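Category: Sleep Health / Home Therapy Research
Reading time: 6 min

3. What happened when people changed their humidifier settings

I'll start with the dry mouth problem, which is what got me into this study in the first place. I wore a nasal mask myself for two winters before I ever thought of writing a paper on it, and I woke up most mornings feeling like I'd been chewing on a paper towel. My doctor told me to turn the humidifier up. So I did, and then I got water gurgling in the hose at 3 a.m. (people in the sleep world call this rainout, and it's every bit as annoying as it sounds). Dewanti Jugah had gone through the same thing, and between us we decided that somebody should ask a bunch of ordinary users what they do with that little dial.

We ended up with 83 people from Boltham and Elness, all of them already using CPAP at home. They kept a short diary every morning through August – hours slept, humidifier level, how their mouth and nose felt, and whether they found water in the hose or mask. We didn't tell anyone which level to use. I know some readers will wince at that! But we wanted to see what people really do at home, and a fixed schedule would have hidden it.

The first thing that jumped out at me was how rarely anybody touched the dial. Most of our diary keepers had picked a number in their first week of therapy and left it there, even when they wrote "mouth like sand" day after day. Only 19 of them changed the level during the diary month. When we called to ask why, a lot of them told us they thought the setting was part of the prescription and they weren't allowed to change it. 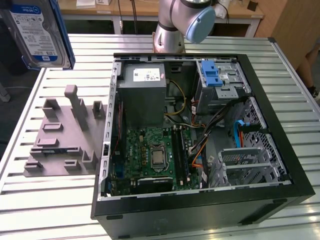
Figure 2. Robotic arm and open desktop computer case, with a 1 TB WD Blue hard disk drive at upper left.

The people who did make changes mostly went up, and then a good share of them came right back down a few nights later. Rainout was the usual complaint. Bedroom temperature seemed to matter a lot here, and I wish we'd asked about it from the start (we added a line for it in week 2, so the early diaries have nothing). Thanasis Karagiannis went back through the written comments for us and found fans and air conditioners all over them, which fits with warm, damp air cooling off inside the hose.

Then there were the mouth breathers. Five people who reported dry mouth at every humidifier level also wrote that they woke up with their mouth open. More moisture didn't do much for them, at least going by their own notes. Three had a chin strap in a drawer somewhere and hadn't tried it. I can't say from a diary whether a strap or a full-face mask would have helped, and anyone in that spot should talk to their sleep clinic before buying more gear.

I should be upfront that all of this is self-report. We had no machine data on leaks, and a leaky mask can dry you out all by itself. The follow-up in Mansilla will pull leak numbers along with the diaries – section 4 goes over how we plan to match them night by night.

Last updated: August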